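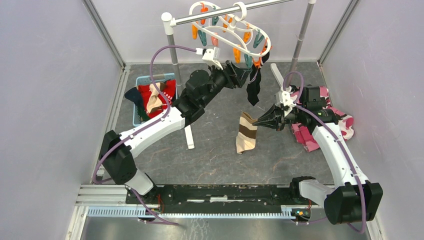 白色塑料多夹衣架，椭圆框，挂在落地晾衣架的横杆上，右端夹着一只黑袜子

搜索词条 请输入关键词 搜索

多夹衣架

多夹衣架，就是那种一个框子下面吊着一圈小夹子的晾衣用具，专门对付袜子、内裤、手帕、口罩、婴儿围嘴这一类小东西。叫法很乱，我家里一直喊它“袜子架”，也有人叫夹子衣架、多头晾晒架、袜夹圈，网店标题里干脆全部堆在一起写。我写这个词条用“多夹衣架”，纯粹是觉得它不挑地方，南北方的人都听得懂。

结构

再简单的多夹衣架也分三样：挂钩、框架、夹子。

挂钩在最上头，负责把整个架子吊到横杆、晾衣绳或者窗框上。钩口的大小很要紧，买的时候我一定会先想想家里那根杆子有多粗。细钩配粗杆，钩子半张着卡在上面，风一吹就歪；反过来大钩挂细绳，又滑来滑去。有些款式的挂钩带一个小卡扣，能咬住杆子，放在阳台外面用会安心很多。还有的挂钩能转，想把背阴的那一面转过来晒太阳，手一拨就行（我最喜欢这种！）。

框架常见的有圆的、长方的、椭圆的。圆的最老派，夹子排一圈，哪边重就往哪边偏。长方的能夹得多，也更占地方，好多可以从中间对折起来收纳。椭圆的算是折中，两头窄一点，塞进一排衬衫中间不太挤人。框里面一般还有几根横的或弯的筋条，一来撑住框子别变形，二来筋条上也能再挂夹子，中间那块空地就不浪费了。

夹子吊在框架下面，靠小环、短链或者塑料卡头连着。一个架子上混着好几种颜色的夹子很常见，配图里就有橙的、红橙的和蓝绿的。颜色除了好看也真能派上用场，我们家以前是橙色归大人、绿色归小孩，收衣服的时候照着颜色分，省掉好多“这只是谁的”之类的对话。后来夹子坏了随便补，这套规矩就慢慢散了。

材料

框架以塑料和不锈钢为主，也有铝的。塑料轻、便宜、不生锈，磕在瓷砖上也不心疼，毛病是怕晒，在南面阳台常年挂着会发黄发脆，先断的往往是挂钩根部那一小截。不锈钢耐用得多，不过买之前最好看看焊点，粗糙的焊点会勾袜子，薄丝袜遇上了基本没救。

我手上用得最久的一只是 Ulard 的塑料款，买的时候11块钱，二手都没人要的那种价位，到今年2月才换掉第一个夹子。后来又买过一只 Kendeo 的不锈钢折叠款，151块，晾是好晾，可我总觉得为了晾袜子花这个钱有点过了，所以到现在也没跟家里人说价格。

夹子里的弹簧也分两派，一派是金属小圈，一派是整片塑料自己弹。金属圈夹得紧，时间长了可能生锈，锈印子沾到白袜子上很难洗；塑料弹片不锈，冬天气温低的时候发硬，捏狠了会崩。我没有偏向哪边，手边有什么用什么。

和晾衣架的配合

多夹衣架自己站不住，总要挂在别的东西上。最常见的搭档是阳台升降杆和落地晾衣架。落地架有横杆、立柱和地脚，搬来搬去方便，梅雨天可以整个拖进屋里对着风扇吹。要注意的是横杆的倾斜：有些落地架两边立柱高度没调齐，横杆带一点坡，多夹衣架挂上去就会慢慢往低的那头溜，最后和别的衣服挤作一堆。把两边拧到同一个刻度就好了，懒得拧的话，在横杆上夹一个普通夹子当挡头也行。

另外，落地架的底脚要完全打开再挂东西。我吃过一次亏，地脚没展到位，一堆湿牛仔裤加上一圈袜子，半夜轰的一声全趴下了，楼下邻居还以为我家出了什么事。

怎么夹

袜子夹哪一头，这个问题在我看来值得单独写一节。

夹袜口的人说，袜尖朝下，水往下走，形状也自然；夹袜尖的人说，袜口是松紧带，湿着往下坠会越拉越松，应该让它在下面自由垂着，而且夹印留在袜尖，穿上鞋谁也看不见。我自己是夹袜尖派，但厚的毛巾袜我会夹袜口，把口子撑开一点，里面通风，干得快些。两种混着来，完全没有原则！

还有几条是我平时的习惯：

一双袜子挨着夹，收的时候一把捏下来就能卷。
重的东西先夹，左右对着来，框子歪了再拿轻的去配平。
船袜夹脚跟那块，面积大，不容易掉。
羊毛的别吊着，平铺在网上晾。
一个夹子最多夹两层，再厚就夹不牢，中间也干得慢。

如果只晾一两只，架子斜一点其实没关系，掉不下来就行。真看不顺眼，就把袜子往中间挪。

选购

夹子数量别贪多。我见过 Herath 出的一种大号方架，夹子密密麻麻的，湿袜子挂满之后互相贴着，第二天摸上去还是潮的，等于白挂。夹子之间能空出一个手掌宽是最舒服的。预算上，塑料款我个人觉得100块以内随便挑，再往上就是在买收纳和颜值了。

Pusik 的夹子可以单个拆下来换，这点我很推荐别家学学。多夹衣架报废，多半是夹子先一个个坏掉，框子明明还好好的，能补夹子的话可以一直用下去。手巧的人拿棉绳或者钥匙圈把普通晾衣夹拴上去也一样，丑是丑了点。

保养和存放

夹口上会积灰，也会积洗衣粉的白渍，隔一阵用湿布捏着擦一遍就好，别等到白衬衣上印出两道灰才想起来。塑料的用完收进屋里，少晒一天是一天。折叠款收之前先把夹子理顺，不然下次打开，夹子和链子缠在一起，能让人在阳台上站到天黑。我现在是把它整个挂在洗衣机旁边的墙钩上，不折也不收，随手就能拿。

别的用法

晾完袜子它还能干不少活：挂洗好的手套和绒线帽，晾刚冲过的保鲜袋，晒橘子皮，阴干一小把薄荷。我妈拿它吊过干辣椒，那只架子后来就再也没回到晾衣服的队伍里，味道散不掉。孩子的水彩画也能夹，颜料没干的时候别挂得太密，会互相粘上。

参见：落地晾衣架、晾衣绳、防风夹、袜子收纳

分类：家居用品 | 洗晒与收纳 | 晾晒工具

最后编辑 4/16/19 | 联系我们 | 版权声明 | 返回顶部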